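Namari Shared Kitchen — Endley Building
Fixtures and Tableware Inspection, June
Form 2185, section 3: drying racks, drinkware, table surfaces

Inspector: Gudrun Sperling
Comments entered by: Gudrun Sperling, Ute Weidemann
Start of round: 7:40 a.m.

Ratings: A = acceptable. M = monitor at next round. R = remove from use. N = not inspected.

3.1 Wire basket, general condition — A
Coating checked by hand along the rim and at the corner welds. No exposed metal. Replace the basket if bare wire is found at any point that touches drinkware.

3.2 Basket floor, seating on table — A
Floor panel must sit flat. Press each corner in turn. No rocking noted.

3.3 Basket floor, ribbed section — M
Light scale between the ribs, removed with a nylon brush. Comment (U.W.): scale was also entered last round. Descale monthly until two rounds pass without an entry.

3.4 Drinkware in basket — A
Plastic cups only. Glass goes in the wall cabinet. Cups are to stand on the ribs, clear of the front strip.
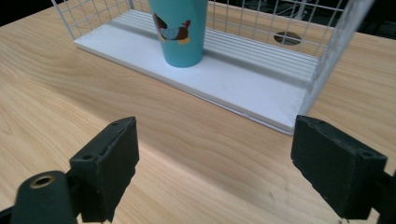

Item 3.4. White wire basket on wood table, teal cup standing on ribbed area.

3.5 Cup, rim and base — A
Run a fingertip around the full rim. Reject for any chip, crack or rough mold line. Clouding alone is not a cause for rejection.

3.6 Load on basket — A
Limit is 700 g, per the label on the storage shelf. Weigh with the kitchen scale if heavier items have been added. Heavier items go to the Kudo rack by the sink.

3.7 Table, stability — A
Leg bolts tight. One felt pad replaced. Spare pads are in drawer 11.

3.8 Table, top surface — A
Inspect under side light and from at least two directions. Look for raised grain, splinters, rings and lifted finish. Wipe test with a white cloth left no residue. Comment (U.W.): the previous form asked for "surface clean" only, with no method. The wipe test should stay in the text.

3.9 Table, edges — M
Slight roughness at the underside of one long edge, found by hand. Sand with 240 grit and apply Kukero hard oil. Keep the table out of use overnight after oiling — longer if the finish is still tacky.
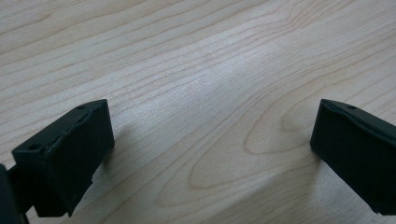

Text and ratings: Gudrun Sperling
Reviewed by: Friederike Wiegand

Review notes

Ratings for 3.1 through 3.8 accepted as entered. 3.9 stays at M until the edge has been sanded and checked again. Pascal Hellwig has the sanding block and the oil; please sign the can out on the shelf list.

On 3.8, the wood grain can be mistaken for scratches. Check with a fingernail across the line. If the nail does not catch, do not enter a defect.

On 3.3, use the citric acid solution. The vinegar mix left an odor in the drinkware and has been taken off the supply list.

Open actions
3.3 Descale ribbed section — U. Weidemann — June
3.9 Sand and oil edge — P. Hellwig — June
3.6 Reprint load label, text faded — V. Kravets — no date set

Section 4, sink and drain, is on a separate sheet.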